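Why Do Apples Float?

Drop an apple into a bucket of water and it bobs back up. Drop in a pear and it may sink to the bottom. Both are fruit, and both are full of juice. So what is different?

The answer is air. The inside of an apple looks solid when you bite it, but it is full of tiny spaces too small to see. Up to a quarter of an apple can be air. That makes it lighter than the same amount of water, and things that are lighter than the same amount of water float.

Pears have air spaces too, but fewer of them. Their flesh is packed more tightly.

The color of the skin makes no difference. A red apple floats, and so does a green or yellow one. 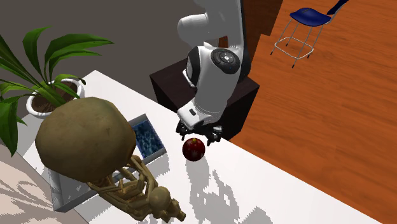
Séverine Lebrun wrote to ask whether a cooked apple still floats, as the slices in her pan went down after a few minutes. They often do. Heat breaks the walls between the tiny spaces, the air gets out and juice moves in. A slice with less air in it is heavier for its size.

Weight alone does not decide what floats. Think of an apple that weighs 200 grams. A small stone that weighs much less will still sink. What matters is how much weight is squeezed into the space. Scientists call this density.

Try it yourself

You need a deep bowl of water, an apple and 3 other kinds of fruit or vegetable. A carrot, a lemon and a grape work well.

Before you put each one in, write down "float" or "sink". Then test it. Lower it in gently – splashing gets water everywhere and makes it harder to see.

Now ask an adult to help you peel the lemon and test it again. The thick peel of a lemon holds air, a bit like a life jacket. Did the peeled lemon sit lower in the water?

Words to know

Density: how much weight is packed into a space.
Flesh: the soft part of a fruit, under the skin.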